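Bench surfaces and enclosures: what we changed at Arnero

8 February 2021

Members have asked for the details of the bench refit at the Arnero workshop, which was finished in October. The notes below cover the tabletop, the walls, the front rail and the way small parts are now laid out for handling work. They are written for anyone planning a similar bench at Narnov or at home.

Tabletop

The old top was gloss white. It showed every scratch and threw glare back from the ceiling lights, which made small parts hard to pick out in the afternoon. The replacement is beige with a faint orange and cream marbled pattern. Dark parts stand out well against it. Pale parts, in particular the natural nylon spacers from the Prusine kits, do not, and should be worked on a grey mat. Mats are kept in the second drawer.

Clean the top with a damp cloth and a little dish soap. Do not use acetone. One corner of the sample piece was left under an acetone-soaked rag overnight and the colour lifted. Felt pens come off with methylated spirits if caught the same day.

Walls and posts

The bench is closed on three sides. The side walls are set at an outward angle from the back wall, so the working area is wider at the front than at the rear. We tried square corners first and found that elbows and cable runs fouled the sides. Wall colour is a pale lavender grey. It was chosen from 16 sample cards under the workshop's own lights, and the centre of the back wall is the area to check first if you are comparing it with a colour card.

Two upright aluminium extrusions stand at the back corners. Check the fasteners at the foot of each post when the bench is moved, and again a week later.
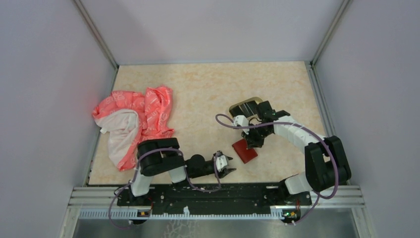 The refitted bench with a dark red block on the marbled top.

Front rail and mounting plate

A slotted aluminium rail runs along the front edge of the table, with a long black plate mounted on it. Anything that needs to be fixed to the bench goes on the plate. Nothing is to be screwed into the tabletop. Before fitting new hardware, lay it out dry and confirm that the screw heads clear the rail. Vacuum the slots monthly, as swarf collects there and scratches the anodising when a nut is slid along.

Cables should be left with enough slack for full travel and then checked by hand at both extremes. A loop that is fine at rest can catch at the far end.

Blocks

The set of handling blocks has been re-sorted and now numbers 108 pieces, stored by colour in the Gavrilă trays. Work with one block at a time when setting up a new job, and add others once the placement is repeatable. A block that sits at an angle to the table edge is a better test of a grip than one set square, so vary the angle between runs and write it in the log.

Blocks with chipped corners go in the tub marked for sanding. Please do not return them to the trays.

Still to be done

The floor panel in front of the bench is bare metal and reflects the overhead lights. A matte covering has been priced at $246 and will be ordered when the next budget is set. Drawer labels are also outstanding.

A cut list and wall angles are available at the front desk. Ask for sheet 19.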